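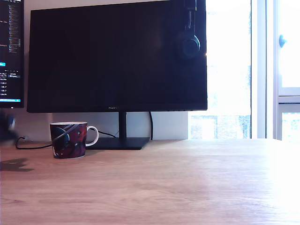

Headphones hung over the corner of a dark monitor.

The Long, Happy Second Life of Clodska

Some TV shows get a big premiere, a billboard and a talk show couch for every cast member. Clodska got a Tuesday slot, a theme song played on what sounds like one accordion, and a cancellation notice before its second season had finished airing. And yet here I am, years later, on my fourth trip through the whole thing, and I'm enjoying it more than ever!

If you missed it (most people did), Clodska is a drama about a family that runs a ferry in the made-up harbor town of Tikbridge. The Pētersons have been carrying cars, cattle and the occasional coffin across the bay for three generations. In the first episode the county announces plans for a bridge. That's the whole setup, and the writers get 2 seasons of wonderful trouble out of it.

What grabbed me first was the talk. People in Tikbridge interrupt each other, lose the thread, come back to it three scenes later while they're peeling potatoes. There's an argument in episode five about who left a gate open that starts as a joke, and by the end of the hour it has split the family down the middle. I remember getting up to make tea during that one and standing in the kitchen doorway until the credits rolled, kettle screaming away behind me.

The show was shot in Collgate, a former cannery town that had never hosted a production of any size. A lot of the background faces are locals, and you start to recognize them. The woman who sells tickets in the pilot is back in the church in episode nine, then at the county meeting, then dancing (badly, gloriously) at the wedding. She never gets a line. Fans call her the Mayor, and there are 308 screenshots of her in the gallery on the main fan site. I've contributed four.
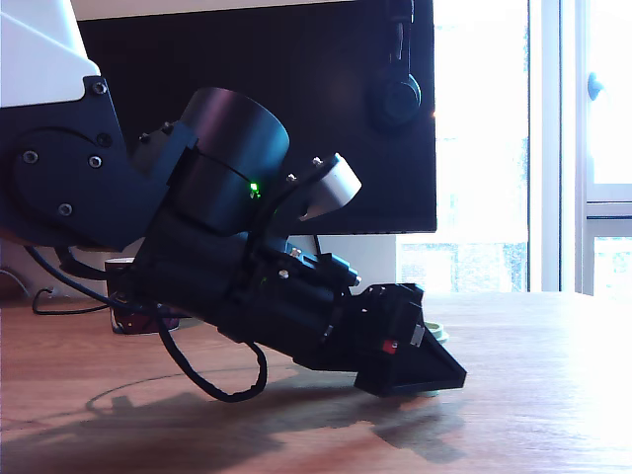
How the fans kept it going

After the cancellation, the show vanished. No discs, no reruns, nothing but a few fuzzy clips recorded off somebody's television. A small group started trading those recordings by mail, then built a website, then wrote letters. So many letters! The petition asking for a proper release closed with 1,825 signatures, a modest number by the standards of online campaigns, but these were people who'd include a page and a half about why the dog had to be in the bonus features.

The release did come, and the dog is in the bonus features. There's also a lovely half-hour piece on the sound of the show, which was recorded on the water whenever the weather let the crew get out there. The ferry engine has its own credit. Listen with decent headphones and you can hear it change over the series, a little rougher in each episode, until the night crossing in the second-season finale, where it drops out completely and all you get is rope and wind. I've seen that scene plenty of times and I still hold my breath.

Where to start

Begin at the beginning, please. I know there are guides that tell you to skip ahead to episode four, when the bridge inspector arrives and the pace picks up. Don't do it! The early chapters are slow in the way a good long dinner is slow, and the inspector's first scene is twice as funny if you already know what happened to the last visitor who asked for decaf.

Give the second season a little patience too. It opens with a storm episode that was clearly made on a tight budget, all lamplight and closed shutters, and some viewers find it stagey. I think it's the best hour of the lot. Everyone's stuck in the ticket office and nobody can storm out, so they have to finish their sentences for once.

The complete set runs 162 pages if you count the booklet, which has the full script of an unfilmed Christmas episode. I'm saving mine for later this December, with the lights low and a plate of something buttery. The first page has the ferry iced into its dock and the youngest Pēterson trying to get a piano on board.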